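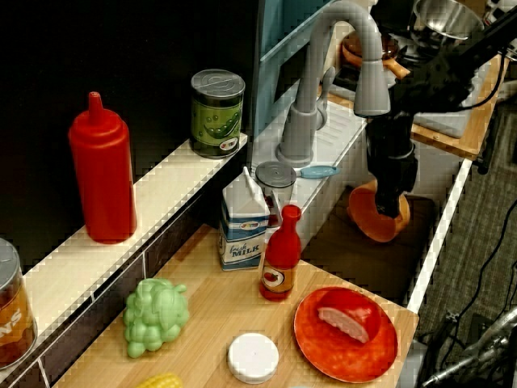

Arm over a play kitchen: gripper advice wanted (and cable advice, probably)

Posted in Home Builds

brimcombe_dae
Right, I've been putting this off but I'm stuck. It's the second-hand play kitchen with the arm stood next to it, same build I was moaning about in March. I want it to pick the orange bowl up out of the sink and put it on the worktop. No other job, just that, over and over, until I can leave it alone while I make a cup of tea.

Last night I got 9 good lifts out of 40. Mostly the fingers get hold of the rim and then the bowl swings round and tips. I'm coming straight down past the tap and there isn't much room to come in from anywhere else. Tried going slower, no better. Any ideas before I start printing new fingertips?

Dae-han Myung

Grukico
Rubber. Cut up a washing-up glove and stick it on the fingers with double-sided tape. Did wonders for mine and cost me one glove.

old_flonddale
Glove rubber goes shiny after a week, I'd go for the foam stuff you put under chair legs. But I don't think grip is your trouble. You're holding a round thing by one point on the edge, so of course it swings. Put one finger inside the bowl and one outside, and get further down before you close.

Also, clear the worktop! Milk, sauce, a plate with the meat on it, grapes, half a greengrocer's. Get it working with one bowl and nothing else and then put the shopping back.

brimcombe_dae
I knew someone would say that about the shopping. I want the clutter in from the start, otherwise I'll get it going on a bare top and have to begin again the minute there's a milk carton in the way.

old_flonddale
You will begin again anyway. At least you'd know which bit was broken.

Eberhard
I'm with Dae on this one. I spent a whole winter on a lovely tidy bench and the thing fell to bits when I put a mug down. Leave the food. I would move the ketchup though, it's tall, and if your elbow ever drops on the way back it's going flying.

What's holding the stand down? Carpet is horrible for this. Mine crept a tiny bit with every run and by run 347 (I keep a log, yes, I know) it was missing by the width of a finger. Board under the feet, screw the lot to it.

Grukico
Seconding the board. And get those cables up off the floor, I've gone over on mine twice.

brimcombe_dae
Hadn't thought about the carpet at all. There's an old shelf in the shed that might do for a board. Will try one finger in and one out tonight, glove first because I've got a glove.

old_flonddale
Foam.

brimcombe_dae
25 December 2019, and yes I'm in the back room with the arm, dinner's not till four. One finger inside the bowl, shelf under the stand, glove on: 31 out of 40! Ketchup still where it was, sorry Eberhard. The ones it drops now are nearly all when the bowl starts off leaning over, so that's next. Does anyone tilt the wrist to match or do you just shove it flat first?

Eberhard
Shove it flat. Tilting is a rabbit hole.

Grukico
Tilt it, you've got the joint, use it. Merry Christmas.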